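Nenel Place Names: README

Version 2
Last updated 2022-03-14
Maintainer: Ona Žukauskas
Contributor: Xolani Sithole (survey transcription, variant spellings)

Summary

Nenel Place Names is a table of minor place names from the Brorkberg district: fields, springs, fords, lanes, quarries, wells, and farmsteads. Names of towns and major rivers are excluded, as they are covered by the national gazetteer. The table contains 4000 rows. Each row is one attestation of one name in one source. A place that appears in several sources has several rows, linked by a shared place identifier.

The data is meant for work on local naming patterns, for matching old property records to modern parcels, and for testing fuzzy string matching on short names. It is unsuitable for navigation. Many of the places no longer exist on the ground, and others have moved.

Contents of the archive

attestations.csv holds the main table.
places.csv holds one row per place identifier, with the preferred form of the name and a point location where one could be assigned.
sources.csv holds one row per source, with shelf mark, year range, and condition notes.
variants.csv maps each spelling to a normalized form.
CHANGES.txt lists edits between versions.

All files are UTF-8 with Unix line endings. Fields are separated by commas and quoted only where needed. The first line of each CSV file is a header. Empty fields mean "not recorded." The string "none" means the source was checked and has no value for that field. The two are different and should be kept apart on import. Some spreadsheet programs will convert map sheet codes such as 3E2 into numbers; import that column as text.

Fields in attestations.csv

att_id: integer, unique, stable across versions.
place_id: integer, refers to places.csv.
source_id: integer, refers to sources.csv.
name_raw: the name exactly as written in the source, including abbreviations and line-end hyphens.
name_norm: the normalized form, from variants.csv.
feature: one of the feature codes listed in the next section.
sheet: map sheet code, text.
year_from, year_to: earliest and latest possible year for the attestation. Equal if the source is dated.
hand: letter code for the scribe, where distinguishable.
confidence: high, medium, or low. Refers to the reading of the name, not to the location.
note: free text.

Feature codes

FLD field or meadow. SPR spring. FRD ford. LAN lane or track. QRY quarry or pit. WEL well. FRM farmstead. WOD woodland. OTH anything else, explained in the note field.

Codes follow the wording of the source. If a survey calls a place a meadow and a later map shows trees on it, the survey row is FLD and the map row is WOD. The places table carries the code of the latest attestation. Users who group by feature should decide which of the two tables they want to count from, as totals will differ.

Sources

Three kinds of source were used. The Adugna survey books are handwritten field notes made by parish and give the largest share of names. The Ondari estate ledgers list rents by field and are the only source for most of the lane names. Printed map sheets were used mainly to fix locations. Oral material was collected in the first version but has been removed, as consent forms were incomplete for part of it. Rows that depended only on oral material were deleted and their identifiers retired.

The survey books were transcribed twice, by different people working separately, and the two transcriptions were compared by script. Differences went to the maintainer, who checked the page and recorded the final reading. Where the page could not settle the matter, the reading of the first transcriber was kept and confidence was set to low. The ledgers were transcribed once only. Ledger rows should be treated as less reliable, particularly for capital letters I, J, and T, which the clerk wrote almost identically.

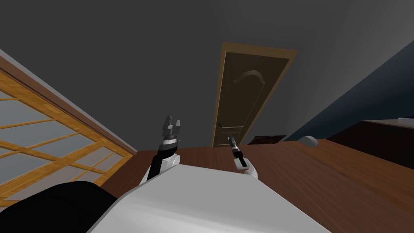 Water damage in the second ledger affects the outer margin of most leaves. Names that run into the damaged area are given with square brackets around the restored letters. The brackets appear in name_raw only. In name_norm they are dropped, so a search on the normalized field will return restored names along with complete ones. To exclude them, filter out any row whose name_raw contains an opening bracket.

Normalization

Normalization is light. The steps are applied in this order:

1. Expand standard abbreviations (list in variants.csv, column "abbr").
2. Remove line-end hyphens and rejoin the parts.
3. Convert to lower case.
4. Collapse repeated spaces.
5. Replace the spelling with the normalized form if a mapping exists.

Diacritics are kept. Possessive endings are kept. Compound names are not split, even where the source itself is inconsistent about the space. A mapping was added to variants.csv only when two spellings were found for the same place, in the same source or in sources of similar date. Spellings that merely look alike were left alone. The result is that some obvious pairs remain unmatched, and users who need wider matching should build their own key on top of name_norm.

Step 5 is not reversible from name_norm alone. Keep att_id if you need to return to the original spelling.

Locations

Coordinates in places.csv are decimal degrees, WGS 84. The column "loc_method" states how the point was obtained. "Symbol" means the center of a map symbol. "Label" means the start of the printed label, used where no symbol exists. "Parcel" means the centroid of the parcel named in a ledger. "Infer" means the point was placed from a written description of the route or the neighbors.

Points with method "symbol" are good to roughly 100 meters on the older sheets. No figure is given for the other methods. Label positions in particular depend on where the printer had space, and on crowded sheets the label may sit in the next valley. Lanes are represented by a single point at the end nearest the parish church. Line geometry is not provided.

For 159 places no location could be assigned. These have empty coordinates and the value "unlocated" in loc_method. They are kept in the table for their names. Loading places.csv into mapping software will in many cases drop these rows without a warning, or put them all at zero, zero. Check the row count after import.

Known problems

The sheet field is missing for all ledger rows. It can be filled by joining to places.csv and looking up the point, but this was not done here, as it would present a derived value as if it came from the source.

The survey books cover the eastern parishes more densely than the western ones. Counts of names by parish reflect the diligence of the surveyors and should not be read as counts of features.

Several farmsteads were renamed when they changed owner. Old and new names share a place_id where the ledger states the change outright. Where it was only suspected, separate identifiers were kept and the note field says "cf." followed by the other identifier.

Hand codes are consistent within a source and have no meaning across sources. Hand B in the survey books and hand B in the ledgers are unrelated.

A small number of names are insulting by modern standards. They are reproduced as written. No flag column exists at present. If you display the names in public, review the list first.

Changes from version 1

Oral material removed. Year ranges split into two columns (previously one text field). Feature code PIT merged into QRY. Duplicate attestations caused by a repeated page in the first survey book were deleted. Confidence values were revised for all ledger rows after a second look at the clerk's capitals. Column order in sources.csv changed; scripts that read by position will need an update.

Maintenance

Corrections are collected through the year and released each December if there are enough of them to justify a new version. Send the att_id, the proposed reading, and the reason for it. Corrections without an att_id take much longer to handle. Proposals for new mappings in variants.csv should list at least one attestation of each spelling.

Scans of the survey books can be consulted on request at the Brorkberg reading room. The ledgers are privately held and cannot be redistributed as images. Questions about a ledger reading can be sent to Xolani Sithole, who has access to the volumes.

License and citation

The tables are released under CC BY 4.0. The license covers the transcriptions, the normalization, and the coordinates. It does not extend to the scans.

Cite as: Žukauskas, O., and Sithole, X. Nenel Place Names, version 2. Please give the version number, as row counts and year fields differ between releases.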